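3.2 Small Jewelry and the Reused Tin

Of all the object groups in the study, small jewelry was the one people had most to say about and the least system for. Participants kept a diary of where things were put down at night and picked up in the morning. Up to 80 entries per household, though most stopped well short. Rings, string bracelets, thin chains. Earrings less often, those tended to have a home already.

We use "resting place" for anywhere a piece stays overnight and "landing place" for anywhere it gets put for a shorter time. Distinction is borrowed from the Fenia diaries (our pilot) and it mostly holds up. The bed is the odd case. Almost never a resting place, for obvious reasons, but it came up again and again as a landing place, more than the dresser top, more than the desk. Wide, soft, close to where people get dressed. Things don't roll.

They do get lost, though. A patterned quilt is a bad background for a thin string bracelet, and red on red stitching is worse. Several diaries mention patting the covers down by hand. One participant in the Erness group shook the whole quilt out over the floor, found one ring, and wrote "other one still at large."

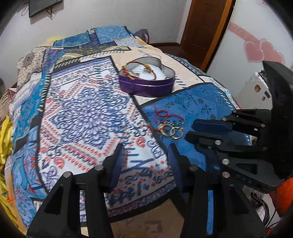

So a container gets brought to the bed, and the sorting happens there. Typical order from the diaries: lid off, everything tipped or lifted out, pieces laid flat on the cover, then put back one at a time. Bracelets go back last or get left over the rim. We had not planned to code for the rim at all, it was added in May after the first read through. Charm bracelets especially, participants said the charms catch on whatever else is in the box, so they hang it or drape it and deal with it later. Later is sometimes weeks.

As to the containers themselves. We expected bought jewelry boxes and gave them their own code. Hardly needed it. Much more common was the reused tin, a gift or candy tin kept for its shape or color and then found a use for. Hearts, rounds, a few oblong ones. The tins came up in all three sites (Fenia, Erness, Sandberg) and across ages. Owners could often say who gave them the tin but not what had been in it.

Lining is where the tins differ. Some have none, and those get described as noisy. Others get a folded cloth or a bit of foam, or whatever packing came with something else. A lining does two jobs according to the diaries: it stops the rattle and it keeps small pieces from sliding under bigger ones. White or pale linings were preferred for the second reason, easier to see a thin string against. No one used the word "contrast" but that is what they are describing.

Putting a bracelet back is slower than putting back a ring. Rings are dropped in. A string bracelet is soft, it folds over itself, and if it goes in bunched it comes out knotted with its neighbors. Participants who had been through this tended to hold the piece up by its beads or clasp first, let the loop fall open, then lower it. Beaded pieces are easier here as there is something to hold. Plain string the hardest, and also the type most often reported tangled.

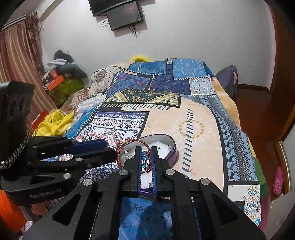
Figure 4. Red string bracelet with blue beads, held over an open purple tin.

The Denov storage inventory, which we used for coding, has no category for this kind of handling and files everything under "return." We split it in two: drop and lower. Agreement between coders was good on drop, less so on lower, mainly where the diary entry was short. Maeve Gallagher did the second pass and the disagreements were talked through one by one. 40 entries from bead and string owners were recoded, and another 40 from ring owners left as they stood.

Worth noting that lowering takes more time but people who did it reported fewer tangles. We can't say which way that runs. Careful people may just own fewer bracelets, or own the kind that don't knot. The diaries didnt ask for a full list of what was in the tin, an oversight, and one we would fix in any follow up.

Lids are a separate matter. A lid taken off at the bed was often left at the bed, under a pillow or down the side, and the tin went back to the shelf open. See 3.3.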